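Dish rack

A dish rack (also dish drainer, draining rack or plate rack) is an open frame that holds washed dishes while water runs off them and they dry in the air. Most stand on the counter next to the sink. Others hang on a wall, fit inside a cabinet above the sink or rest across the basin itself.

Construction

The common household type is a shallow basket of metal wire. Long wires form the floor, cross wires tie them together, and a heavier border runs around the outside. Short feet lift the basket off the counter. Plates stand on edge between dividers, which may be straight pegs, loops or a continuous wavy wire. Cups and bowls go upside down in whatever space is left.

Wire racks are usually made of plain steel with a coating, or of stainless steel. Coated racks are cheaper and quieter to load, but the coating tends to crack first at the feet and at the tips of the dividers, where rust then starts. The word "rustproof" on a label should be read with care. It often refers to the coating and says little about the metal under it. Wooden racks, mostly the folding X-shaped kind, are gentle on china and need to dry out between uses.

Divider spacing

Spacing decides what a rack can hold, and it is the figure makers are least likely to print. A divider set made for flat dinner plates will not take deep-rimmed bowls, and plates with wide rims lean more than coupe plates of the same size. Stated capacities generally assume thin plates of one size with every slot filled. The Flomden wire rack, for instance, was sold as a 10-plate model, a number reached only by putting plates in neighboring slots so that their rims touched. Air moves poorly between plates packed this way, and the lower edges stay damp longest.

Drip trays

Many racks are sold with a tray that catches water or sends it toward the sink. Trays without a spout or slope simply store the water. A rack may also be used with no tray, on a towel or directly on a counter that drains.

Claims about hygiene

Air drying is often described as cleaner than towel drying. The claim is reasonable when the towel is dirty and weak when it is fresh. It also assumes a clean rack, though wire crossings and tray corners collect soap film and scale.

Makers have gone further. Jostska advertised an "antibacterial" finish on its coated racks without saying which surfaces were treated or how long the effect was supposed to last. Kultimik claimed that its raised floor dried a full load in 31 minutes. The leaflet gave no room temperature, humidity or type of dish, and without those the number means very little. Ospina promised 1000 loadings before visible wear, with "visible" left undefined.

Loading

Plates are normally placed on edge, one to a slot, with the faces all turned the same way. Larger plates go toward one end so that smaller ones are not hidden behind them. Decorated rims deserve some care, as painted or gilded edges can be scratched by bare wire where a coating has worn off.
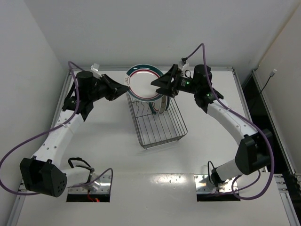

Plates with dark green rims and a metal wire dish rack with wavy dividers.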